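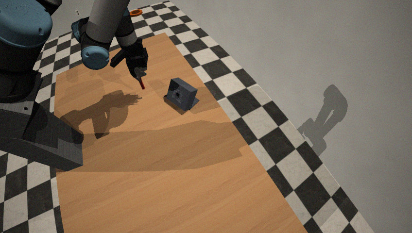 **Is the Wurkance sim pack worth paying for if you only do insertion tasks?**

For a small shop that just wants peg-in-hole practice before touching a real arm, I'd say it earns its 42 bucks a month, as long as you skip the add-ons.

---

**tusberg_fan**

Okay so I've had the pack for 3 months now and I'm mostly happy! Setup took me one evening (plus a lot of coffee), and the peg task was running before bed. The arm, the table and the little fixture with the square hole all load by default, so you can mess with the controller right away. My one gripe is the contact settings - they're buried three menus deep and the names make no sense.

---

**gearbox_gus**

> it earns its 42 bucks a month

Gotta disagree. Flurngate does the same kind of task for a flat fee and you keep it. I ran both side by side and my policy trained on Flurngate did better on the real arm. Wurkance looks nicer, sure, but I'm not paying monthly for a shiny tabletop.

---

**tusberg_fan**

How much better though? And did you randomize the friction in both?

---

**gearbox_gus**

54 good insertions on Flurngate and nearly 42 on the other, same number of tries. And no, I left friction at default. Fair point, I guess.

---

**mellowservo**

Default friction in Wurkance is way too slippery, so that test doesn't tell me much. Bump it up and try again. Also check your hole clearance - the square one is pickier than people expect, and if the peg comes in twisted it just sits on the rim and grinds.

I will say support is slow. I waited 8 days for an answer about a license key, and the answer was a link to the page I'd already read.

---

**gearbox_gus**

8 days?? Yeah, that's a no from me.

---

**tusberg_fan**

Mine got back to me the same afternoon, so who knows. @mellowservo what friction value are you using? And has anyone tried the Dvořáček gripper add-on? I'm tempted but the demo only shows round pegs.

---

**mellowservo**

I'll dig up my config tonight and post it. Haven't tried the Dvořáček one, sorry.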